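Moving My Sourdough Starter Across Two States

Thursday, August 5, 2021
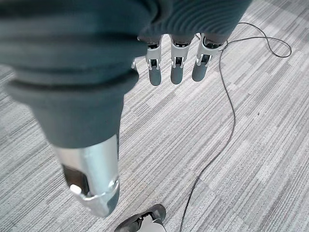 How long can a starter go without being fed on a move?

Mine went 84 hours, most of them in a cooler, and it came back after two feedings. A stiff starter kept cold will last longer than that. A wet one left in a warm car will not, and I would not try it in August with the windows up.

We left Damham on a Friday with a rental truck and my old hatchback. The drive is about 700 miles if you stay on the interstate. My wife drove the truck and I followed with the cooler on the passenger seat, belted in so it wouldn't slide when I braked.

The starter dates back to January of last year. I made it from whole rye flour and tap water, and the first one went pink on day six and had to be thrown out. The second one took. I have kept it going since then on a mix of half rye and half white bread flour, once a day when I am baking and once a week when I am not.

For the trip I did three things differently. The first was to change the feeding. My usual mix is equal weights of flour and water. Two days before we left I cut the water down to half the weight of the flour, so that it came together as a ball of dough I could pick up. A stiff starter works more slowly. I rolled it in flour and put it in a plain plastic tub with the lid resting on top, unsnapped, then put the tub inside a bigger one in case it grew.

The second was to dry some. I spread a thin layer of the regular starter on parchment and left it on top of the refrigerator until it cracked when I bent the paper. I broke it up and put it in an envelope, and the envelope went in my wallet. If the tub had been lost or crushed I would have had to soak the flakes and start feeding them, which takes the better part of a week. I have done that once before and it worked fine.

The third was to leave some behind. My neighbor Mahfuz Sikder took a jar. He bakes flatbread mostly and said he would use it for pancakes. He has since sent me a picture of the pancakes and they look better than mine.

The cooler was the weak point. I used freezer packs from the grocery store, and by the second evening they were soft. The motel had an ice machine but it was out of order, so I bought a bag of ice at the gas station and put that in a trash bag under the tub. I also checked the tub more often than I needed to. It had spread out flat and there were a few bubbles against the side, and the smell was sharp, like cider vinegar.

We got to Valdovinos late on Sunday and the kitchen boxes were at the very front of the truck, behind everything else. I couldn't find the scale until Monday afternoon. I could have fed it by eye but I wanted to know what I was doing, so I waited.

First feeding: a walnut-sized piece, with equal weights of flour and water. It did almost nothing overnight. Second feeding: same again, and by dinner it had doubled. I gave it another day before baking anything.

The water here is different. It comes out of the tap smelling of chlorine, which it did not do in Damham. I have been filling a pitcher at night and using it in the morning. I can't say if that makes a difference because I haven't tried it the other way.

The oven is also different, and that has been the bigger problem. It is gas, and the old one was electric. My first loaf was pale on top and close to burned underneath. For the second I moved the rack up one slot and put an empty baking sheet on the rack below, and the bottom came out brown instead of black. The top still needs work. I bake with 600 grams of flour per loaf, which fills my Dutch oven without hitting the lid, and I don't want to change that until I have the heat figured out.

Flour was easy to find. The store in town carries bread flour and whole wheat, and the feed store carries rye in big paper bags, at a lower price than I was paying before. I have to find somewhere to keep a bag that size. The pantry has one shelf and it is already full of canned tomatoes that we should have given away before we left.

Next loaf is Saturday. I am going to preheat for longer and leave the lid off for the last half of the bake.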